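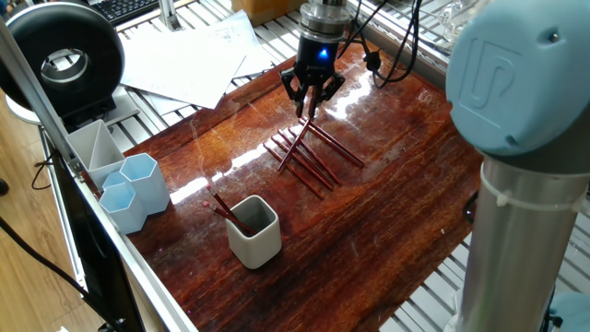

Rodica Chiriac

Atelier partagé Wanulholm
Polycopié de la séance 4 : saisir un objet mince (et le lâcher au bon endroit)

Rappel de la séance 3. Le bras est fixé, l'arrêt d'urgence est à portée de main gauche, et tout le monde sait désormais que le bouton « Home » du logiciel ne demande pas confirmation. Merle Lockyer le sait un peu mieux que les autres.

4.1 Pourquoi des crayons

Un crayon coûte peu, roule volontiers et supporte qu'on le fasse tomber toute une soirée. Il a aussi le mauvais goût d'être étroit : une erreur de position qui passerait inaperçue avec une boîte de conserve suffit à refermer les doigts sur du vide. Sur la table, nos crayons sont posés presque parallèles, en éventail, et leur teinte brun rouge est à peu de chose près celle du bois verni. Si vous cherchiez un fond qui facilite la segmentation par couleur, ce n'est pas celui-là.

4.2 Les reflets

Le vernis renvoie les lampes du plafond en larges traînées blanches. Dans la première version de notre script, le plus gros « crayon » détecté était un reflet, avec un score de confiance que beaucoup d'étudiants lui envieraient. Avant de toucher au code :
- éteindre la rangée de tubes côté établi ;
- figer l'exposition de la caméra ;
- refaire l'image de fond, table vide.
Le seuil de départ est à 124. On le règle par petits pas, en notant chaque valeur dans le cahier et pas sur le dos de la main.

4.3 Orientation du poignet

L'axe long du crayon donne l'angle de saisie ; les doigts se ferment perpendiculairement. Attention, l'ambiguïté de 180 degrés est réelle : pour le détecteur, gomme et pointe se valent. Pour le pot, non. On range gomme en haut, comme les deux crayons qui penchent déjà hors du petit gobelet carré en céramique blanche. Prévoir donc un test de couleur aux deux extrémités avant de choisir le sens.

4.4 Effort et vitesse

Limiter l'ouverture à 22 mm à l'approche, sans quoi le doigt extérieur balaie le crayon voisin. Descente lente sur les derniers centimètres, fermeture, pause, remontée. Si le crayon part en diagonale entre les doigts, la prise est trop loin du milieu : corriger le point de saisie, pas la force. Serrer plus fort est la solution de Hartmut Seidel, dont nous conservons les éclats dans un bocal.

4.5 La dépose

Le gobelet est petit. Viser son centre, crayon redressé à la verticale, et ouvrir seulement quand l'extrémité est passée sous le bord. Ceux qui terminent en avance essaieront les pots hexagonaux bleu clair, à gauche : les deux de devant n'ont pas la même hauteur, il faut donc deux consignes en Z. Le porte-stylos blanc à compartiments, derrière, reste facultatif et ne rapporte que de la considération.

4.6 À faire avant la séance 5

a) Enchaîner dix cycles et relever les échecs par cause : détection, saisie, transport, dépose. « Bizarre » n'est pas une cause.
b) Viser environ 80 % de réussite. Au-delà, vérifier que l'on n'a pas aidé.
c) Déposer le journal dans le dossier Serkinero, à votre nom. L'an dernier, quatre fichiers s'appelaient « final ».

Le montage se réserve auprès de Marwa Tazi. Rangez les crayons en partant, à la main si nécessaire.

Version du 8 oct. 2022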